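4. How far can we trust the recall question?

4.1 What people were asked

The claim under review is a simple one. Households that switched to a fixed weekly cleaning plan are said to spend less time on housework than those that clean when they feel like it. It appears in the Fluvirari report, it was picked up by two magazines, and it has since been repeated in training material for home care staff as if it were settled. Our reading of the original data leaves us unconvinced, and this section sets out why.

The Fluvirari survey was carried out in Sokness and reached 223 households. One adult in each was asked: "In the past seven days, how much time did you spend on cleaning and tidying?" The answer was given in hours and minutes. The same adult was then asked whether the household followed a plan, and if so, how strictly, on a scale from 0 to 100. Nothing else about cleaning was asked. There was no list of tasks, no prompt about who else in the home did any of the work, and no definition of "tidying."

A reader who has ever tried to answer such a question will see the difficulty. Does folding laundry in front of the television count? Does picking up toys on the way to bed? The report says that interviewers were told to let people "decide for themselves," and it treats this as a strength. We find it hard to agree. If each person decides what cleaning is, two people who do the same work can give very different answers, and the gap between them says little about plans.

4.2 Order of the questions

The order in which the two questions came bothers us more than their wording. People gave their hours first and were asked about the plan right after. Someone who has just reported a small number of hours has two ways to account for it. They can say they do not clean much, or they can say they are well organized. It would be strange if nobody chose the second. The report mentions the order once, in a footnote, and does not return to it.

Brândușa Dobre, who obtained the coded answers and shared them with us, noticed that strictness scores bunch at the round values and at the top of the scale. This is common with scales of this kind and would not matter much if the scores were used loosely. The report, however, splits the households at the midpoint and calls one half "planners" and the other "non-planners." A good number of people gave a score of exactly 50. All of them were put with the planners. When we moved them to the other group, the difference in hours shrank to the point where we would not care to build advice on it. When we left them out altogether, it came back, though smaller than published. We do not claim that either of our versions is the right one. A finding that depends on where the people in the middle are placed is a weak finding, whichever way they are placed.

4.3 The second wave

Of the 223 households, 170 answered again in the second wave. The report presents this as a good return, and compared with many postal surveys it is. Those who dropped out were mostly households with high reported hours in the first wave – the very people whose later answers would have been the most useful. The authors write that the dropouts "do not appear to differ in any meaningful way," but the table that would show this is missing from the version we have. We wrote to ask for it and received a polite reply that did not contain it.

We rebuilt the comparison as well as we could from the coded answers. The households that stayed were smaller, were less likely to have children under school age, and were more likely to rate their plan as strict. Any of these could lower the average by itself. Taken together they make the fall in hours between the two waves very hard to read. Perhaps some people did save time. Perhaps the busy ones were too busy to fill in a second form.

The report also leans on comments written in the margin of the second form. Several are quoted at length, and all the quoted ones are favorable. One respondent wrote that the plan "gave me my evenings back." We have no reason to doubt that she felt so. But a comment of this kind is about how a week felt, and feeling less rushed is a different result from having worked less. It may even be a more valuable one, and we would have liked to see it studied openly under its own name.

4.4 The diary check

To see whether recall could be trusted at all, Dobre ran a diary study in Hodoroagă. Participants carried a booklet and wrote down each cleaning task when it was finished, along with the start and end time. At the end of the week they were asked the Sokness question, word for word. The study produced 200 usable diary days. Days with blank pages were kept only if the participant had written that no cleaning was done.

We are cautious about diaries too. Writing a thing down makes people notice it, and noticing it may make them do more of it, or less. Some participants plainly filled in several days at one sitting, in the same pen and with suspiciously even times. We also cannot rule out that people who agree to carry a booklet for a week are tidy by habit. Still, the diaries have one clear advantage over recall, in that they show which tasks were forgotten.

Long tasks were remembered well. Nearly everyone who had washed windows or cleaned an oven counted that time in the weekly total, and often rounded it up. Short tasks went missing. Putting dishes away, shaking out a mat, going over a counter with a cloth (Figure 2) – these were done many times over the week and hardly ever made it into the total. Asked later why they had left them out, several participants said that such things were "not really cleaning." 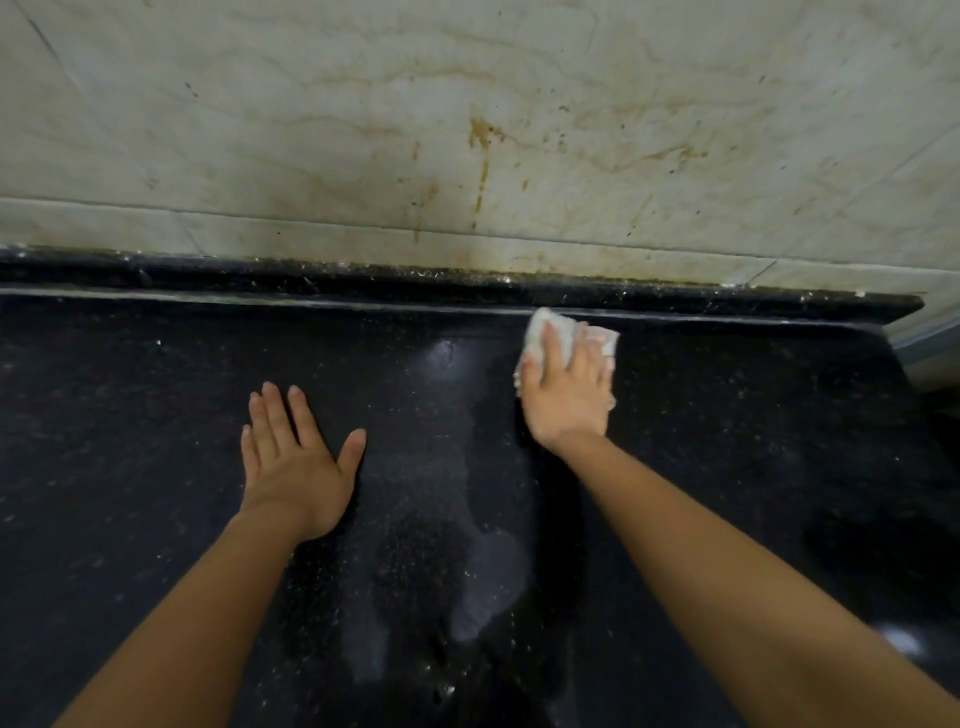
Page last modified: 4 March 2020

Figure 2. A small white cloth held flat on a black stone counter. Work at the counter was among the short tasks most often left out of the weekly total.

The pattern matters for the Fluvirari claim in a direct way. A plan, as most of the Sokness households described it, is a list of long tasks: floors one day, bathroom another. A person with a plan is likely to answer the recall question by going down the list and adding up. A person without one has no list and has to think through the week, and may well turn up more of the small jobs while doing so. The planner then reports fewer hours even if both have worked the same amount. We cannot show that this is what happened in Sokness. The report cannot show that it did not.

4.5 A note on products

One further point should be raised, with some reluctance. Households in the planner group were given a free supply of Gundumix, an all-purpose cleaner, between the two waves. The report describes this as a thank-you gift. The non-planners received theirs only after the second form came back. Whether a cleaner can change the time a job takes is something we have no data on, and we suspect the effect is small. The trouble is that the two groups were treated differently in a way that had nothing to do with plans, and the report does not mention it until the acknowledgments. Participants who had been given something might also have been more willing to report that things were going well.

4.6 What would change our minds

We would take the claim more seriously if it survived three changes. The plan question should come before the hours question, or on a different day. Short tasks should be asked about by name. And households should be assigned to a plan by lot, with the same gifts or no gifts for everyone. None of this is costly, and the first change costs nothing at all.

Until then, we suggest that the training material mentioned at the start of this section drop the sentence on time saved. The rest of what it says about plans – that they help a home care worker know what has been done and what is left – does not rest on the Sokness figures and can stay as it is. Section 5 turns to the question of shared work within the household, where the survey is on firmer ground in some places and has, unfortunately, the same single respondent problem in all of them.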